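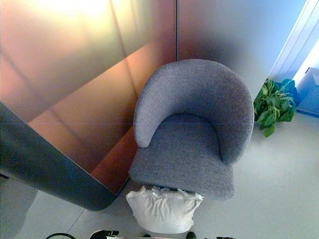 안녕하세요, 원격조작으로 시연 데이터를 모으고 있는 초보입니다. 8월부터 혼자 이것저것 읽어 가며 따라왔는데 요즘 막혀서 글을 남겨 봅니다. 과제는 쿠션을 집어서 의자에 올려놓는 것 하나예요. 의자는 회색 천으로 된 둥근 1인용이고, 바로 왼쪽에 주황빛이 번들번들 비치는 패널이 서 있어요. 지금까지 시연을 100개 모아서 학습시켰는데, 같은 자리에서는 그럭저럭 하다가 오후만 되면 그리퍼가 엉뚱한 데로 갑니다. 반사되는 면을 가려야 할까요, 아니면 그냥 더 많이 모으면 해결될까요? 그리고 집다가 놓친 시연은 다 지우는 게 맞는지도 궁금합니다. 글이 길어졌네요, 미리 감사드려요!

검색어를 입력하세요 검색
홈 | 질문 | 태그 | 새 글 | 로그인

답변 3개

Ieva Lepik
고생 많으시네요. 저도 Skollholm에서 비슷한 작업을 처음 할 때 똑같은 데서 한참을 헤맸던 터라 남 일 같지가 않습니다. 우선 패널은 가리지 마세요. 나중에 실제로 쓸 곳에도 패널이 있다면 반사까지 데이터에 들어 있어야 하거든요. 대신 오전, 오후, 저녁으로 시간대를 나눠서 골고루 모아 보세요. 저희는 의자 위치도 시연 5개마다 조금씩 옮기고 방향도 틀어 줬습니다. 시간대별로 40개씩만 더 모아도 어디가 문제인지 감이 오실 거예요.

잡는 위치도 한번 살펴보세요. 저희는 쿠션 모서리를 잡기로 정해 두고 조작하는 사람마다 똑같이 맞췄습니다.
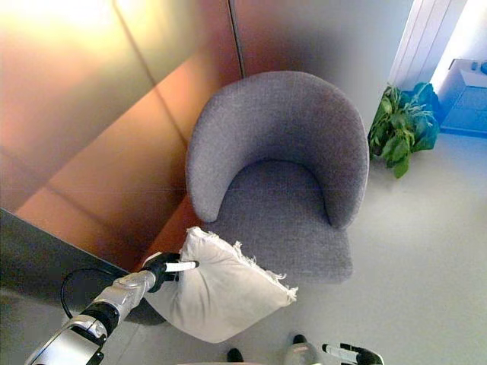 쿠션 위쪽 모서리를 집은 상태. 가장자리에 술이 달려 있습니다.

술 달린 쿠션은 실만 살짝 물리는 경우가 있어서 조금 안쪽까지 깊게 잡는 편이 좋더라고요. 놓친 시연은, 다시 집어서 끝까지 마쳤다면 남겨 두시고 중간에 포기한 것만 따로 폴더에 빼 두세요. 저는 예전에 아까운 줄 모르고 싹 지웠다가 나중에 꽤 후회했답니다 ㅎㅎ

Willey
그냥 많이 모으세요. 저는 900개 모으니까 됐습니다.

Hunt
윗분 말씀도 맞긴 한데 같은 조건으로만 900개면 오후에 또 틀릴 것 같아요. 혹시 카메라 노출이 자동으로 되어 있지는 않나요? 저는 그걸 고정하고 나서 많이 나아졌어요. 의자나 바닥 색이 시간마다 다르게 찍히는지 영상부터 나란히 놓고 비교해 보시고, 결과도 꼭 올려 주세요. 저도 궁금하네요!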